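Questions people ask me before booking

What sort of research do you do?
Mostly small, talky stuff. I run focus groups, diary studies and one-to-one interviews for firms that want to know why people buy their things (or why they've stopped!). I'm Smaranda Moldovan, and you'll be dealing with me from the first phone call to the final report.

How many people do you put in a group?
I like two groups of eight. Any bigger and the quiet ones go quiet, and I want the quiet ones – they've usually got the best story about the time the lid came off.

Do you do surveys as well?
Yes, short ones. My rule is 27 questions at the very most. Gridmont once sent me a draft with 38 and we had a lovely, slightly tense afternoon cutting it down. 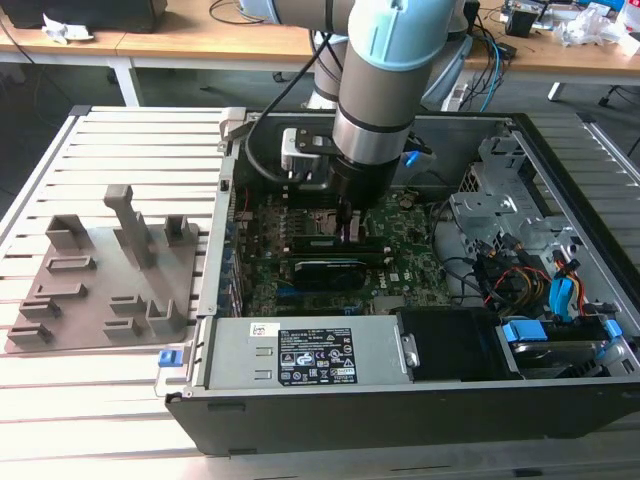
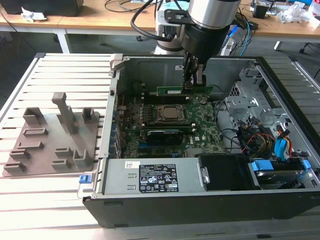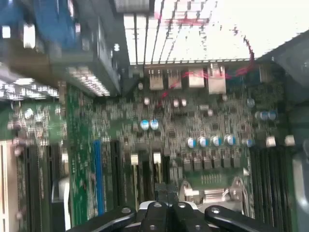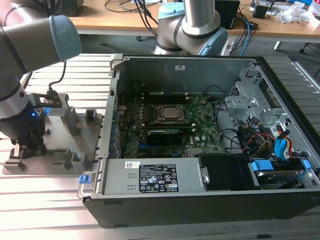 Skullach, October

Where do the sessions happen?
In Skullach if you can get here, as I've got a comfy room with decent parking and a proper kettle. I also travel to Flandale, and I'm happy to do the whole thing online if your customers are dotted all over the place.

Can we watch?
Please do! There's a viewing link for every group, and you can send me messages while it's going on. I can't promise to ask every question you type, but I do read them all in the break.

Who finds the people?
I do, unless you'd like to give me your own customer list. Everyone gets a quick call from me first, so I know they really do use the thing we're going to be talking about. They're paid on the night.

How long until I get my report?
Allow 31 days from the last session. You'll have my rough notes the next morning, typos and all, and plenty of clients find they start using those straight away.

Will it be full of jargon?
I hope not. If you spot any, ring me up and tell me off.

What if we want to cancel?
Let me know before I start ringing people and there's nothing to pay. After that I charge for the calls I've made, plus whatever the room costs.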